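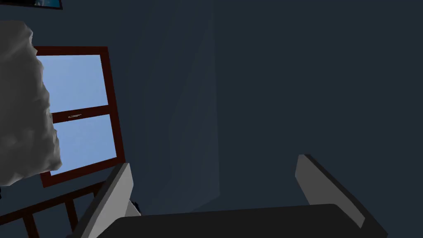

Why does the indigo vat go gray and sulky every spring? Mostly temperature, and a bit of me feeding it too much lime when I panic.

06/04/2023, dye shop, back bench

Vat 3 is awake again, I think. When I opened it this morning the surface was dull and it smelled like a wet basement, so I left the lid half on and put the heating belt up a notch. By lunch there was a coppery skin starting at one side and the liquid under it had gone from murky navy to that yellow-green you want. I did one test strip, cotton, ten-minute dip. It came out green and turned a decent mid blue while I stood there eating a sandwich. Second dip was better. Third dip I forgot about and it sat in there way too long, so ignore the strip with the knot in the corner, it means nothing.

For whoever looks after it next week: please don't stir it like soup! Slow circle down the side, bring the paddle up the middle, stop before you get bubbles. Zodwa does this beautifully and I'd like all of us to just copy her. Damián, I know you're in a hurry, but I can tell when it was you.

pH was on the low side first thing, so it got one small spoon of lime, then I made myself wait an hour before doing anything else. (Last April I put in three spoons back to back and we spent a week with a vat that dyed nothing but my elbows.) Fructose went in after lunch, dissolved in warm water first. The dry stuff clumps at the bottom and then you get a sudden burst of activity two days later when you've stopped expecting it.

Fabric side of things. The linen from Wouters arrived and it's lovely but it is absolutely full of sizing. I scoured a piece with soda ash and the water came off the color of tea. Scoured it again, still tea. I'd say two rounds minimum for anything off that bolt and a third if it's for a client. The Tisus cotton is much cleaner, one round and it drinks up water right away – drop of water on the surface, gone before you can say anything. I'm using the cotton for swatches from now on and saving the linen for the table runners.

We have 58 runners to do for Percy's order and 7 are finished, which sounds bad written down. The slow bit isn't the dyeing, it's the folding and clamping beforehand. Daniyal had the idea of pressing all the accordion folds in one go with the iron and stacking them under a board overnight, and I tried it on a handful yesterday. The creases are sharper and the white lines came out crisp right through to the inside layers. So that's how we're doing it. The old triangle fold stays the same, just press before you clamp, and soak the bundle in plain water before it goes anywhere near the vat. Squeeze the air out under water too. I got two ghostly patches on one runner from skipping that.

Madder: not happy. I ran 100 percent weight of fiber, as in the old notes, and got brick instead of the red Hipólito got in the fall. Same root, same alum, so I'm blaming either the water or my impatience. I let the pot get too hot while I was on the phone, steam everywhere, and you can see the brown coming in after that. I'll redo it on Monday with the thermometer clipped to the side where I can't ignore it. If it's still brick I'll try a pinch of chalk in the bath. Percy saw the brick one on the line and wants a yard of it, of course.

Rinsing notes, mostly for me: indigo pieces get a cold rinse, then air out fully, then the vinegar dip, then a hot wash. I keep wanting to jump to the hot wash and then wondering why the sink is blue. The runner I did properly barely bled at all. I left it pinned next to the one I rushed so we can compare once they're both dry.

Shopping: soda ash, pH strips (the narrow range kind, the wide ones are hopeless at this end), two more C-clamps, rubber gloves in a size that fits somebody other than Damián. Also the Kasix invoice is under the scale, still unpaid, sorry.

Lid is on vat 3, belt is on low. Next lime check tomorrow before coffee.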